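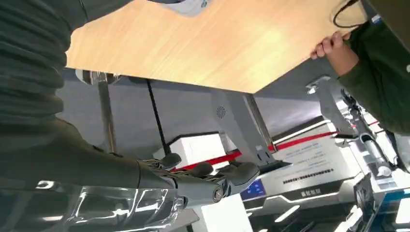

Ketsara Phromma wrote back within the hour to say I was being a snob about batting, and that if a bag says 100% cotton she takes the bag at its word. Fine. I used to take the bag at its word too.

What started it was a post I wrote on Sollix, the "no-shrink" batting that half the sewing blogs have been cooing over since last September. The claim is that you can quilt it, wash it, dry it on high and get back the same size you put in. I've been making quilts long enough to have heard that about four other battings, and I own the crinkled results.

So I bought a crib-size package with my own money, cut it into test squares, and sandwiched them between plain muslin that I'd already washed twice. I quilted some with lines close together and some with lines a hand's width apart. Then I ran them through the washer with the towels, the way a quilt really gets washed in a house with a dog.

Home Patterns Reviews Guild Notes About Contact
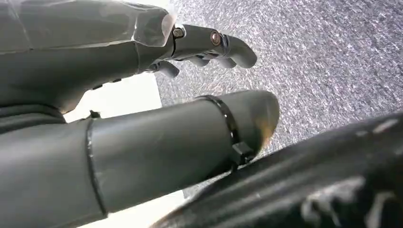 Niloufar Talebi, quilter and blog owner
2019-07-17

The close-quilted squares held up well, I'll give them that. I laid them against the paper templates and couldn't see daylight at the edges. The wide-quilted ones pulled in on one side and stayed flat on the other three, and you can imagine what a bed quilt does when it decides to be shorter on the left. The package says lines can be as far apart as you like. I don't believe it, and I'd want to see the quilt they tested it on.

Then there is the price. Sollix costs me nearly double what I pay for the Zamani needled cotton at the shop in town, and the Zamani shrinks a little all over, evenly, and tells you so on the label. I can plan for that. I cut my backing bigger and go on with my life.

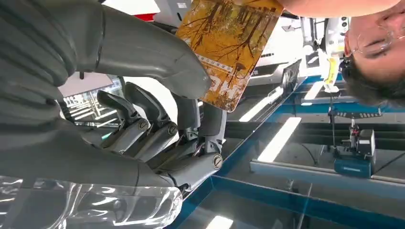 I also have doubts about the reviews. I went looking for someone who had finished a whole quilt with this stuff and washed it more than once, and I read until my tea was cold. Most of them had opened the bag and said it felt soft. Batting always feels soft! One woman gave it five stars because it came quickly. The star rating rests on 3,103 ratings, and I'd trade the lot for one photo of a twin-size after a winter of use.

My Ulness quilt (the blue and rust one, for those who have been reading a while) has plain old Zamani in it. It has been washed more times than I care to think about, and the corners still meet. 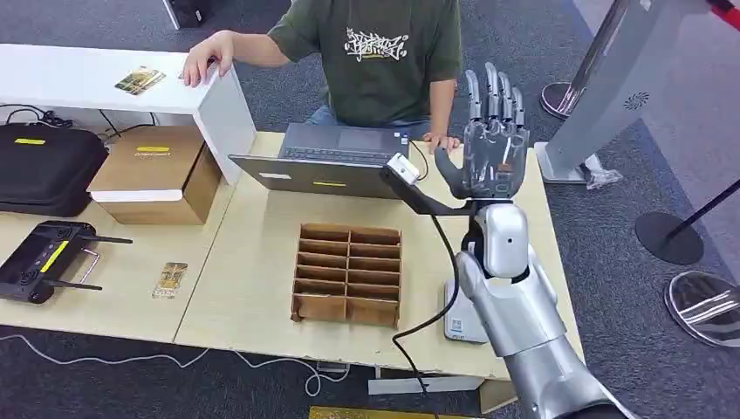
Does it at least hand quilt nicely, a reader signing as Skidivgate wanted to know under the last post. I tried one square by hand. The needle dragged, and I went back to the machine after two rows. A thinner needle might help, but I'm not buying a new packet to find out. The rest of the Sollix is going into pot holders.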